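Home | Notebook | People | Archive

Notebook, Ondent air tracking desk
December, entry started 9:40
Written by Jamila S., for the group

Continuing the replay of the Serngate exercise tracks. Sajib Pramanik repaired the reader last night, so the second radar file opens now without the wrong header. I ran it from the beginning.

Question for today: when two fighter aircraft fly close together and then separate, at which moment does our tracker give the second one its own number? In the exercise log the pair splits near the Bridby corner of the zone. Our tracker was late. It kept one track for 18 seconds after the log says there were two.

First run. Gate width 2000 meters, same as before. The pair stays one track, and when it splits, the old number goes with the wrong aircraft. I checked this against the pilot's log twice, because I did not believe it the first time.

Second run. Gate width 1000 meters. The split is found sooner, but now the tanker, which turns slowly and gives a weak return from the side, is lost in the turn and comes back as a new object. For a person who reads the daily list this looks like one more aircraft in the zone. This is a serious mistake for us. The list is what other people quote.

Sajib says the gate should depend on the speed of the turn. I agree in general, but I want to see it on the old Karunaratne recordings before we change anything. These have worse weather and more civil traffic, and I trust them more as a test.

Small matter: altitude. In the log it is in feet, in our file in meters, and somebody (maybe me, in the spring) rounded to the nearest 1000 feet before converting. So two aircraft with a real difference in height can look level. I put a note in the reader. Please do not round before the conversion.

12:15. Lunch, then a call with Serngate. They confirm that the transponder of the lead aircraft was switched off for the last part by plan, and they did not write it in the log. I asked them to send a corrected log — they promised it, without a date.

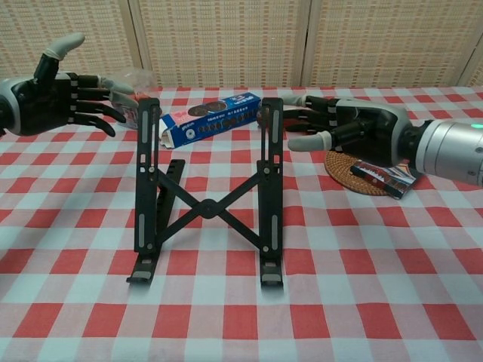 Afternoon

Started the Karunaratne set with the fixed gate, wide one first. It is slow on this machine. While it runs I am rewriting the rule for the daily list: an object which appears inside the zone with no entry point gets a question mark and is not added to the total until a person has looked at it. Sajib wants the question mark objects on a separate page. I prefer the same page, lower down.

16:30. Wide gate finished. No tanker in this set, I forgot that. There is one transport aircraft with a similar turn and it was held all the way. Narrow gate is running now.

To do:
- compare the two outputs by track number
- ask Serngate again for the corrected log
- Sajib: first version of the gate with turn speed, on a copy, please, and keep the old one

Print this entry | E-mail this entry

Ondent notebook pages. Contact: the tracking desk. Back to top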